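Every October the catalogs start coming, and every one of them has a stand in it. Banana stands, mug trees, racks for wine glasses you own 4 of. Lemieux has given them a whole aisle, next to the candles. I have been told that a stand "frees up your counter." I'd like to see the counter.

My doubts are simple. A cup on a shelf takes up the space of a cup. A cup on a stand takes up the space of the stand, and that space is gone even when every cup is in use. My cousin Dwight MacDonald paid 22 dollars for one with arms so curly that only two of his mugs would hang from it. The other mugs live next to it, where they lived before.

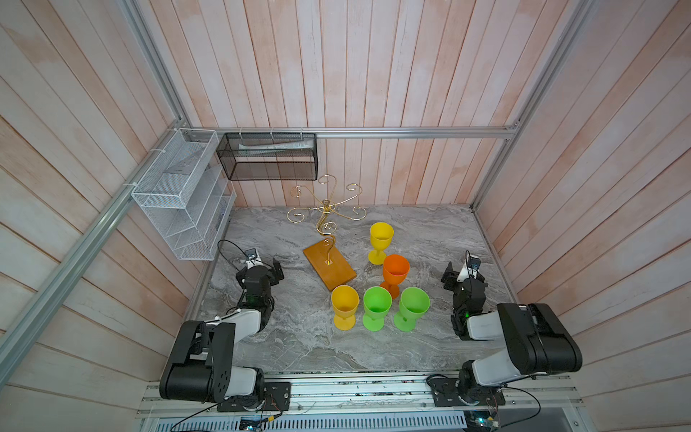 *Gold-colored scrollwork on a wooden base, with five plastic goblets standing on the table.*

Goblets make the case even weaker. They come with a stem and a foot, so they already have a stand, one each, included in the price. Plastic ones in yellow, orange and green are cheerful things and I have nothing against them at a birthday party. But they weigh next to nothing, they don't chip, and they can go in a box on top of the fridge until the next birthday.

Manon Kowalchuk, who edits this page, says I'm missing the point and that people buy these for the look. Fine. Then sell it as an ornament and let me judge it as one. I might even like the twisted stem. What I object to is the word "organizer," which lets a person spend money on one more object and feel they've tidied up.

Before you buy, clear a shelf. Take out whatever you haven't used since last winter and put the cups there. If they still don't fit, write to me and I'll reconsider, though I'll want to know how many cups you have.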